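软物夹持中的过流释放故障：Skandent 分拣小组结题报告
Sindthorpe 工学院 机器人综合实践课
提交日期：2019年1月17日

一、先说结论

我们这学期的题目是让机械臂把桌面上混放的物品按类别分进料箱。分拣本身做得中规中矩，真正让全组兴奋起来的，是期中之后冒出来的一个故障：夹爪夹着软东西走到半路，突然松开，机械臂却毫不知情，继续把空气送进料箱，还在记录里写下“放置成功”。为了弄清这件事，我们把原定用来提高分拣速度的时间几乎全花了进去。速度没有提上去，但我们对一只夹爪到底是怎么判断“夹住了”有了非常具体的认识，觉得很值！

故障由两层原因叠在一起。第一层在我们自己写的夹持判定里：程序用“手指位置不再变化”来判断夹紧，软物会慢慢被压缩，位置一直在变，程序就一直加电流。第二层在驱动板的保护逻辑里：过流以后直接断电，手指在回位弹簧作用下张开。单看哪一层都讲得通，合在一起就会掉东西。排查过程中还牵出一个更需要认真对待的问题，即恢复供电后夹爪会自动做一次全行程闭合来找零位，如果这时候有人正伸手去捡掉落的物品，手指就有被夹的危险。这一条我们单独写在第六节。

二、系统组成

机械臂是实验室的六轴教学臂，末端装电动两指夹爪，腕部有一只小相机。夹爪由 Cunha 驱动板控制，驱动板通过串口接到上位机。上位机跑我们自己的分拣程序，也就是 Skandent。记录和回放用的是上一届留下来的 Skativeck，一个很朴素的日志工具，能把电流、手指位置、故障码和相机画面按同一个时间轴存下来。我们刚接手的时候嫌它界面难看，差点自己重写一个，幸好没有，后来整个排查都靠它。

分拣流程分五步：俯视识别，移动到物品上方，下降并闭合夹爪，抬起，移动到料箱上方松开。闭合这一步的停止条件有两个，满足任意一个就算结束。其一是手指位置在连续若干个周期内没有变化，判定为夹紧。其二是闭合时间超过 3000 毫秒，判定为超时，上报故障码 2102。

电流的处理是这样写的：从一个较低的值开始，只要位置还在变化，就每隔一小段时间加一档，目的是让夹爪对较重的东西也能夹得牢。写这段代码的时候，我们手边只有木块、塑料瓶和金属罐，每一种都夹得干脆利落，电流曲线漂亮得让人想打印出来贴墙上。

三、故障现象

期中检查之后，题目要求加入软质物品。我们去实验室的物品箱里挑了毛绒玩具、海绵和布袋，总共 8 件。第一天下午就出事了。

典型的过程如下：夹爪闭合，物品被提离桌面，机械臂开始向料箱平移，走到一半时听见很轻的一声“嗒”，物品掉下来，有时掉在桌上，有时弹到地上。机械臂继续走完剩下的路，在料箱上方做一个标准的张开动作，然后返回。Skandent 的界面显示绿色，任务计数加一。

最初我们都以为是滑脱。毛绒表面摩擦不稳定，夹得偏一点就可能溜出去，这个解释太顺了，所以我们花了整整两次实验课去调抓取点，把下降高度改低，把手指的接触面换成带纹路的胶皮。掉落次数看起来少了一些，大家挺高兴，结果到下一次课又恢复原样。现在回头看，那几次“少了一些”大概就是运气，我们当时没有做对照，改一样东西就跑几遍，跑得好就留下。这个教训写在这里，给后面的同学提个醒。

让我们改变想法的是那声“嗒”。如果物品是滑出去的，手指不应该有动作，至少不该有声音。有组员提议把耳朵凑近听，被指导老师当场制止（对的，机械臂运行时头不能进围栏），于是改成拿手机贴在围栏外面录音，再和 Skativeck 的时间轴对齐。声音出现的时刻，手指位置曲线上有一个几乎垂直的台阶：手指是自己张开的。

四、从日志里找到 1404

知道手指是自己张开的之后，排查就快多了，也好玩多了。我们先怀疑是 Skandent 在途中误发了张开指令，把串口上的全部指令打印出来逐条看，没有。再怀疑供电接头松动，换线，把线扎紧，故障照旧。最后去翻驱动板的状态字，发现每次张开之前都有一个故障码 1404 一闪而过。

查 Cunha 驱动板的手册，1404 是电机过流保护。触发后驱动板切断电机输出，等电流降下来之后清除标志。因为清除得很快，而我们的上位机每隔半秒才读一次状态，绝大多数时候读到的都是“正常”。换句话说，驱动板一直在喊，我们没有在听。

接着把状态读取频率提高，重跑全部软物。凡是途中掉落的，前面都有 1404；凡是没掉的，都没有。木块和罐子一次也没有触发过。这是整个学期里我们最激动的一个晚上，实验室快关门了，几个人还围着一条曲线指指点点。

曲线的样子值得描述一下。夹木块时，电流上来，位置停住，电流保持，一条平线到底。夹软物时，位置先快速下降，然后进入一段很缓很缓的斜坡，手指每隔一会儿还往里走一点点。而电流跟着一级一级往上爬，像楼梯。爬到某一级，断掉。
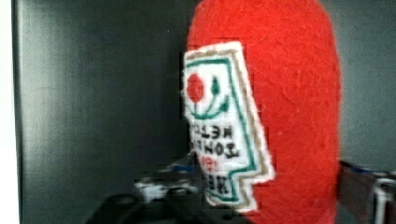

夹持判定的毛病就出在这段缓坡上。位置变化量虽然小，却总是大于我们设的死区，程序于是认为“还没夹紧”，再加一档电流；加了电流，填充物又被压进去一点，位置又变了，再加一档。硬物没有这个循环，所以在期中之前我们根本碰不到它。像红色毛毡面的番茄酱瓶玩偶，身子鼓鼓的，里面又软，就特别容易把程序拖进这个循环里，我们后来把它定为主测试件。选它还有一个原因是它身上有现成的视觉参照：白色标签里面绣着一圈深绿色的边线，靠近底部有台阶状的缺角，和红色毛面反差很大，腕部相机离得这么近也能认出来。标签上的字在画面里是反的，我们干脆不碰文字，只跟踪绿色边线和缺角在画面里的位移，用来判断玩偶相对手指有没有动。

五、为什么超时也没有拦住它

读到这里可能会有疑问：不是还有一个超时判定吗？闭合超过 3000 毫秒就该报 2102，为什么夹软物时没有报？

我们也被这个问题卡了一阵。答案在一个很不起眼的地方。为了让动作看起来连贯，期中前我们改过一次流程，只要手指位置进入“预期宽度”范围，机械臂就可以提前抬起，闭合程序放到后台继续跑。抬起动作开始时，主流程把超时计时器清零了，当时的想法是“已经夹到了，计时器用完了”。后台的闭合程序却还在用同一个计时器。它被清零之后没有再启动，于是超时永远不会到来，电流可以一直加到驱动板出手为止。

我们把这个改动撤回，让机械臂老老实实等闭合结束再抬。结果很有意思，软物不再半路掉落，变成了在桌面上就报 2102。从“掉东西”变成“拒绝干活”，对完成分拣来说没有进步，对安全来说是很大的进步：故障发生在物品还没离开桌面的时候，界面也终于显示红色了。

六、安全问题：重新上电后的自动找零

掉落本身不算危险，软东西掉在桌上谁也不会受伤。真正让我们停下来的是另一件事。

有几次触发 1404 之后，故障标志没有自动清除，需要手动复位驱动板。按下复位键，夹爪立即以较快的速度闭合到底，再张开，完成找零。手册里写了这个行为，我们没有读到那一页。而操作的人在按复位之前，很自然地想先把掉落的物品捡开，或者顺手把夹爪下面的东西扶正。两个人配合的时候更糟，一个人在按键，另一个人的手可能正在手指之间。

我们没有发生夹手。但确实发生过一次组员的手刚刚离开、夹爪就合上的情况，大家都吓了一跳。当天按实验室规定填了险情记录，暂停实验，第二次课之前先改了下面几项：

复位前必须关闭围栏门，门开关串进复位回路，门没有关好时复位键无效。
驱动板参数里把找零方向改为张开方向，找零速度调到最低一档。
Skandent 启动时先检查夹爪状态，如果处于未找零状态，弹出确认窗口，由操作者确认围栏内没有人手之后才继续。
捡掉落物之前先按急停，捡完、退出、关门，再解除急停。

第二项最有效，也最简单，改一个参数就行。第一项花的时间最多，因为围栏门上的开关触点原来只接了机械臂，没有接夹爪。在此之前我们一直默认“门一开，里面就都停了”，这个默认是错的。建议使用同一套设备的小组自己测一遍，打开门，看夹爪还能不能动。

七、修改后的夹持逻辑

修改分三处，都不复杂。

第一，夹紧判定从“位置不变”改为“位置变化速度低于阈值，并且电流高于接触阈值”。软物慢慢被压缩时速度很小，电流又说明确实碰到了东西，两个条件都满足就停止加电流，转入保持。阈值我们试了好几组，太高会把刚刚接触误判为夹紧，一抬就滑；太低又回到老路上去。最终用的那组参数附在代码仓库的配置文件里，换物品的话请重新调。

第二，给电流设上限，上限低于驱动板的过流保护值，留出余量。哪怕判定又出错，夹爪最多停在上限，不会触发断电张开。我们本来以为加了上限会夹不动重的罐子，试下来没有问题，罐子需要的电流比想象中小得多。原来那个“越夹越紧”的设计从一开始就没有必要。

第三，状态读取改为每个控制周期都读，故障码一旦出现就锁存，必须由 Skandent 明确处理之后才能清除。平移途中如果出现 1404，机械臂减速停住，任务记为失败，不再自动加一。

视觉跟踪作为辅助检查加在抬起之后。机械臂抬起一小段，停一下，比较绿色边线在停顿前后的位置，位移超过允许值就放回桌面重抓。这个办法目前只在带标签的玩偶上可用，海绵和布袋表面太单调，跟踪点老是丢。我们试过在布袋上缝一块彩色补丁，能用，但有点像作弊，最后没有算进结果里。

八、验证

验证时我们吸取了前面的教训，先写好测试表再动手，新旧程序交替跑，同一件物品连续测完再换下一件，中间不许改参数（有人手痒想改，被按住了）。

旧程序在交替测试里照样复现了途中松开，1404 全部记录在案。新程序在同样的物品上没有再触发 1404，也没有出现途中张开。剩下的失败有两类：一类是海绵被夹在边角，抬起时真的滑出去了；另一类是布袋折叠得太厚，超过夹爪最大开口，根本放不进手指之间。这两类都在桌面上方不高的地方就结束了，记录里如实写着失败。

有必要说明测试的局限。物品都来自同一个箱子，填充物的软硬差别不大。我们没有测长时间保持，只测了正常搬运那么久，夹着软物放一节课会怎样，不清楚。驱动板温度也没有单独测，只知道用手背靠近散热片时感觉比以前凉快，这不能当数据用。另外，回位弹簧的行为没有改，任何原因造成的断电仍然会让手指张开。对软物来说可以接受，如果以后要搬玻璃件或者有重量的东西，断电张开就得换成断电保持，需要动机械结构，超出了我们这门课的范围。

九、对分工和进度的反思

原计划里排查故障只占两周，最后用了将近五周。超出的部分，一半花在“滑脱”这个错误的假设上。如果第一天就去看手指位置曲线，而不是换胶皮，我们应该能早很多发现问题。数据明明一直在 Skativeck 里躺着，只是大家都更愿意动手拧螺丝。

分工上，写夹持程序的和写主流程的是两拨人，计时器共用的问题就出在接缝上。两边的代码各自读都没有错，合到一起才有毛病。后来我们改成每次合并之前由对方讲一遍自己的代码，讲不清楚的地方就先不合。进度确实慢了，吵架也确实少了。

值得高兴的是，排查故障的过程把全组人都拉进来了。之前做视觉的只管视觉，做控制的只管控制，后来连做文档的同学都能对着电流曲线说出“这里进缓坡了”。我们很喜欢这种状态，也希望下学期还能继续。

十、后续工作

四月份这套设备会交给下一组使用，交接之前我们打算完成几件事：把锁存故障码的部分整理成独立模块，方便别的小组直接拿去；给 Skativeck 加一个按故障码跳转的功能，现在还得拖着时间轴慢慢找；把复位和捡物的操作顺序打印出来，贴在围栏门上与视线齐平的位置。

如果还有余力，想试试根据缓坡的斜率估计物品软硬。那段曲线害我们掉了不少东西，里面的信息却很丰富，海绵和毛绒玩具的斜坡肉眼就能分出来。测试用的原始日志和险情记录的复印件放在实验室共享盘里，参数文件的修改历史也一并保留，接手的同学可以从旧程序的那几段 1404 看起。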